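Speaker notes: Planning the equipment budget for the Povari cell
Yi-chun Su, Friday, April 4, 2025

Opening (2 min)
Thank Lama for the slot. Say up front that this talk is about what to buy and in what order. Questions at the end.

Slide 1. Where we stand
We have one arm in the lab and a request for a second. Darius asked for both a new gripper and a new arm in the same year. The budget covers one of them. Leen has the quotes from Flilum and Pettigrew if people want to see line items.

Slide 2. What gets left out of quotes
The quote is for the hardware. It does not cover mounting plates, spare finger pads, cables, the safety review or training. Last year we spent 3,000 dollars on these after the purchase order was closed. Put them in the first request this time.
Pause here. Zaid may want to add something on lead times. Pettigrew told us 31 working days for the gripper.

Slide 3. Simulate before you sign
We ask every group to run its pick tasks in simulation before a purchase goes to Kimia for approval. It costs staff time and very little else. Check finger opening, clearance to nearby objects, and whether the camera can still see the part with the fingers close to it.
The Povari set has 187 tasks. Most are ordinary kitchen items, and a few are odd shapes.

Slide 4. Odd shapes next to dishes

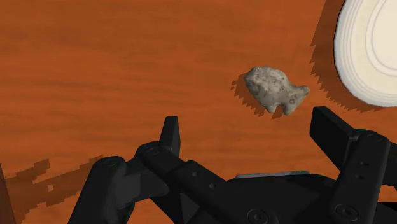 Simulated tabletop: gray rock with a white plate close by, gripper in the foreground.

Point out the short gap between the rock and the plate. Ask the room how much side clearance they would want there. Then say that finger width belongs on the spec sheet, next to payload and price.

Slide 5. What I am asking for
Approve the gripper now. Hold the second arm until September, when we have the full set of simulation results. Keep 2 sets of spare fingers in the order.

If time is short, skip slide 2 and send people the spreadsheet. Leen can answer questions on payment terms.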